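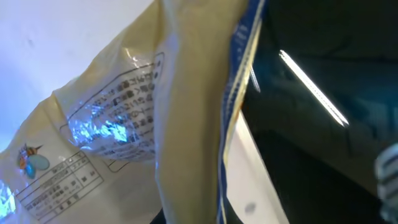
Film packaging and the sorting line

The June audit at the Skollthorpe depot looked at one material only: flexible plastic film, meaning bags, pouches, overwrap and refill packs. Film is light, so it barely registers in the tonnage reports, but it accounts for most of the stoppages on the front screens. It wraps around shafts, rides over the paper deck and hides smaller items inside its folds. Printed bags are also harder to grade than plain ones. A pale, translucent bag with a boxed block of black text, a small colored bee and a ruled information table carries a good deal of ink for its weight, and once it is crumpled the folds and the glare off the plastic hide much of the print. Japanese text, as on that bag, adds a further step for our sorters, who work mostly from English labels.

The audit sample was 2000 pieces, drawn from the Sudmont and Chan collection routes. Each piece was opened flat, checked for residue and placed in one of 13 grades. The grades follow the Vakwood sheet, which most members already have on the wall. The points below are the ones that caused disagreement at the table.

Translucent is not the same grade as clear. If the film has a tint when it is folded double, it goes to tinted. Check it over a white surface. Yellow and cream tints are often missed under warm lamps, and the same piece can be graded two ways on two benches. We have asked for neutral tubes over all benches.

A shiny surface does not mean a metal layer. Creased film throws bright patches that look like foil from one side. Turn the piece, or hold it up to a window. If light comes through, grade it as plain film. If it does not, tear a corner and look at the edge for a gray line. Laminates go to residual, whatever the print says.

Do not grade by what the pack used to hold. Pictures on the outside are a poor guide to the plastic underneath, and two packs of the same product may be made of different film. Read the material mark if there is one. On imported packaging it may be inside the product table, beside it, or along a seam, and the type is often very small. If it cannot be read after flattening the piece once, put it in the unidentified grade and move on. Over 1000 pieces in the sample had no mark that could be read at bench distance.

Residue is judged by touch, on the inside. A few dry crumbs are acceptable. Anything sticky is not, and one sticky bag will spoil the pieces packed against it. Rinse with cold water, shake out, and hang open at the top. Film baled damp is rejected at the gate.

For households the request is the same as before. Empty the bag, leave it flat or loosely folded, and do not knot it. Do not put small bags inside a larger one.

The full grade counts were sent to members on 2 July 2025. Replacement wall sheets, with grades 2 and 6 reworded, can be collected from the Skollthorpe office during depot hours.

Contact the depot office | Copyright 2025 Skollthorpe Materials Exchange | Back to top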